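Section 7: Setting up your first grant round

Now for the best bit! By this point you have your Flerkonik account, your organisation's details are in, and your assessors have their logins. This section takes you through opening a grant round for artists and arts groups, from the blank form to the moment applications start landing.

Before you start, have these to hand:

Your funding guidelines, in their final wording
The total pot for the round and the most any one applicant may ask for
The names of your assessors
A closing time (5 pm works well, as the help desk is still open)

Creating the round

1. From the main menu, choose Rounds, then New round. Give it a name that artists will recognise. "July Small Project Grants" is much friendlier than a budget code.

2. Pick the art forms the round covers. You can tick as many as you like, and there is a free text box for work that crosses over – puppetry with live coding, say, or a choir that also makes films.

3. Enter the pot and the upper limit. Flerkonik will warn you if the limit is bigger than the pot.

4. Choose a form template. Cason is the short one, with 6 questions and a simple budget table. Condano is the long one, meant for organisations asking for multi-year support, and it includes governance and audience sections. You can add questions to either.

5. Set the word limits. The counter treats a hyphenated word as one word.

Note: Applicants can send audio or video answers in place of written ones if you switch on Spoken answers under Access. Please do give it a try, it brings in some wonderful applications!

Caution: Once the first application has been submitted, the questions are locked. You can still correct spelling in the help text, but you can't add, remove or reorder anything.

Adding your assessors

6. Open the Panel tab and add at least 2 assessors for each art form. Each one gets an email with a declaration of interests to fill in.

7. Wait for all the declarations to come back before you share out the applications. Anyone who has declared a link to an applicant is blocked from that file automatically.

8. Choose how scores are combined. Average is the usual setting. Rafferty scoring drops the highest and lowest marks, so you'll need a larger panel for it.
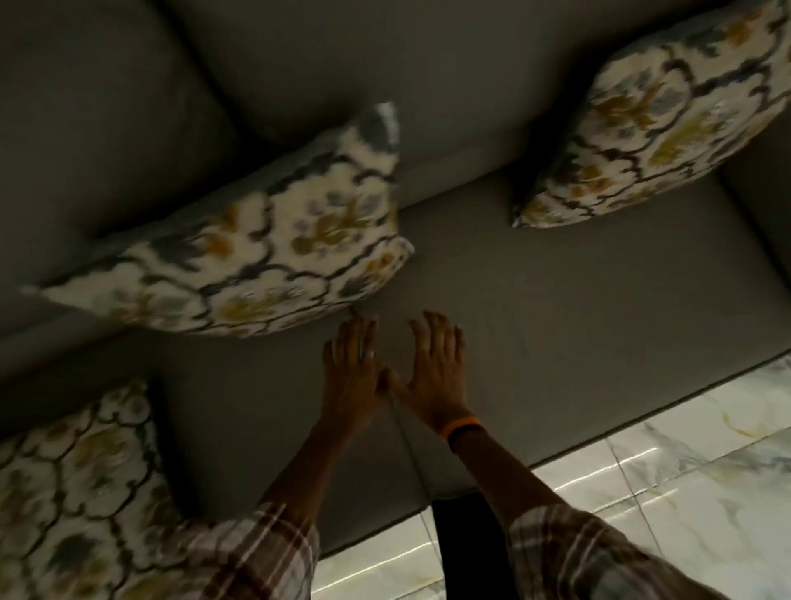

Grey sofa with patterned throw pillows.

Opening the round

9. Press Preview and fill in the form yourself, all the way to the end. Laiba Tarar, who tested this section for us, found a missing budget line this way on her very first go.

10. Press Open round. The public page goes live straight away and the status changes from Draft to Open.

Note: If the page shows error 242, your closing time is earlier than your opening time. Go back to Dates, correct it and press Open round again.

Keep an eye on the Started column over the next few days – it's lovely watching it fill up. To send a reminder to everyone with an unfinished form, see Section 8, Messages to applicants.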